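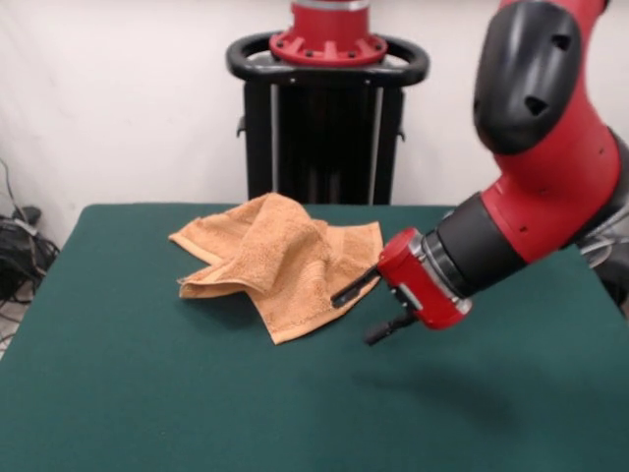
Does a small terry towel need ironing before it will lie flat?
A good shake and a smoothing by hand will get it most of the way, and the iron mainly helps with the woven band along the hem.

Notebook, textiles bench, Cirkatcombe
5/28/24
Orange hand towel on green felt, crumple and flatten

Starting a fresh page for this. The April notes on the towels are a mess and half of them contradict the other half. I went back through them this morning and found "lies flat" written next to towels in completely different states. One had been ironed, one had been under books, and one had apparently been looked at from the doorway. So before anything else is written down I want to be clear what we mean by flat, and I want to see whether the felt is doing us any favours.

The claim being tested is the one on the Clasis sheet that came with the towels. It says the cloth "recovers its shape with a light shake for up to 25 washes". I don't believe it, or rather I don't know what it would look like if it were false. What is a light shake? Recovers to what? The sheet gives the weight as 300 grams to the square metre and says nothing at all about the hem, when the hem is the part that gives us trouble.

The towel

Peach to pale orange, looped pile, a smoother band woven along the edges. The band is a bit paler than the rest and a lot less fluffy. Small enough to handle with one hand, but you wouldn't want to: the moment you pick up one corner the rest swings under itself.

The two kinds of cloth in one towel don't behave the same. The looped part is soft and lazy and will stay more or less where you drop it. The band has a mind to spring. When the towel is bunched up, the pile makes big rounded humps and the band makes the sharp corners that stick out at the side. If you are trying to work out which way up a heap of towel is, look for the band first. It is the only part with an obvious direction to it.

I have written in earlier notes that the band has shrunk more than the pile. I would like to take that back. I have no measurement of it. The edge does curl, and shrinking would explain a curl, but so would the way it was sewn, and so would being folded the same way in the drawer for weeks.

The felt

Dark green, flat, covers the table top. We put it down to stop things sliding and I think everybody has since forgotten that it changes the result. Terry on felt grips. Loops catch on fuzz. If you pull a towel across a bare table the far side follows along and the folds drag out of it. Pull it across felt and the near side comes towards you while the far side stays put, and you get a stretched panel next to a heap. Push it and you get a ridge.

The Pitemon people, who sold us the felt, told us to let it settle for 168 hours before using it. That is a week, put into hours so it sounds like science. We did wait, as it happens. I can't say whether it mattered, as we never had an unsettled piece to compare it with.

What I did

Crumpled the towel by lifting it near the middle and letting go from low down. Tried to do the drop the same way each time and didn't manage it. The heaps differ a good deal. Some come out with a tall fold standing up like a tent, with a corner flopped out to one side. Others collapse into a flat sort of rosette. The tent ones are easier to open up, since you have something to get hold of and a loose corner showing you where to go next. I'd guess the April results were better on the days when the heaps happened to be tents. No way of checking that now.

Then the opening up, by hand, in this order:

1. Find a bit of hem that lies on top. Leave anything tucked underneath for later.
2. Lift it clear of the felt before moving it. Dragging undoes the good work on the other side.
3. Lay it down outwards, past where you think the edge ought to go, and bring it back a little.
4. Go round to the opposite edge and do the same.
5. Smooth from the middle out with the side of the hand, lightly.

Step 5 is where I have my doubts. Pressing hard seems as if it should help and it doesn't. A single point of pressure pushes the pile ahead of it and raises a little ridge, and when you move along the ridge comes too. The flat of the hand is better than a fingertip. Lifting and laying down again is better than either, though slower.

I left it alone for 15 minutes after that to see whether it would relax by itself. It looked the same to me. I had written "slightly better" in pencil and have rubbed it out, as I wanted it to be better and had nothing to hold it against. Next time, mark the corners with pins in the felt before walking off.

What counts as flat

Proposal, for arguing over. Call it flat when there is a single layer of cloth everywhere and all the corners are out. Small wrinkles allowed. A bit of curl along one edge allowed, provided nothing has folded right under. Anything stricter and we will be ironing all day, anything looser and we are back to the doorway method.

Squareness should be a separate line in the book. A towel can be in one layer and still be skewed, with one side nearly straight and the other running off at a slant. I used to put this down to careless laying. I'm less sure now. The skew may be in the towel. Easy enough to settle: turn the towel a quarter round, lay it again, and see whether the slant goes with it or stays on the same side of the table. I haven't done that yet, so the skew stays in the notes as unexplained.

Small ridges wherever something presses on the pile also shouldn't be marked against a towel. Judge it with nothing touching it.
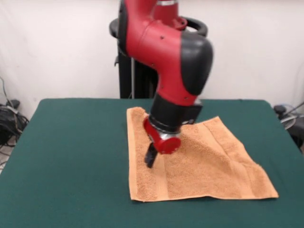

Where this leaves the Clasis claim

Nowhere much. A shake did open the towel up, I'll give them that. Two of the corners came free and the tall fold went. The edge still wanted laying out by hand, and I would not call that recovering its shape. On the other hand the sheet never says what surface they used. If they shook it out over a smooth worktop, they may have seen something a good deal kinder than we did. I'm not ready to blame the towel for what might be the felt.

As for the 25 washes, we don't have a wash count for this one. It came out of the general pile. It could be nearly new or it could be well past the number. Anyone quoting today's page as evidence either way should be told to put it back.

The Hayat towels in the other drawer are supposed to be the comparison set. Somebody has been drying their hands on them. I've moved what's left to the top shelf and written BENCH ONLY on the bag, which I expect to last until the kitchen roll runs out.

Things I changed my mind about

The colour. I complained in April that orange on green was garish and asked for white towels. White would show the dirt, and the folds are easy enough to see in the orange when the light comes from the side. I withdraw the complaint. I still think it's ugly.

Folding while damp. I had a note saying a slightly damp towel lays flatter. True for as long as it stays damp, I suspect, and after that I would expect the curl back. Crossed out until somebody tries it and looks again once the cloth is dry.

Brushing the felt. It picks up orange fluff, and the fluffy patches seem to grip more. I say seem. I brushed it halfway through, which was silly, as the first half and the second half now aren't the same test. Brush before starting or don't brush at all.

To do

Quarter-turn test for the skew.

Same towel on the bare table, same person, same kind of heap. If the folds drag out more easily there, the April pages need a line at the top saying so.

Measure the band and the pile separately, both ways across, before the next wash and after it. Write down which towel. A stitch of dark thread in one corner would do for a label and won't wash off the way the pen did.

Ask Clasis what a light shake is. I have asked once. They sent the same sheet again.

Put the towel back crumpled or flat? I left it flat on the felt. If it's in a heap tomorrow, please write down who got to it first and what it looked like before.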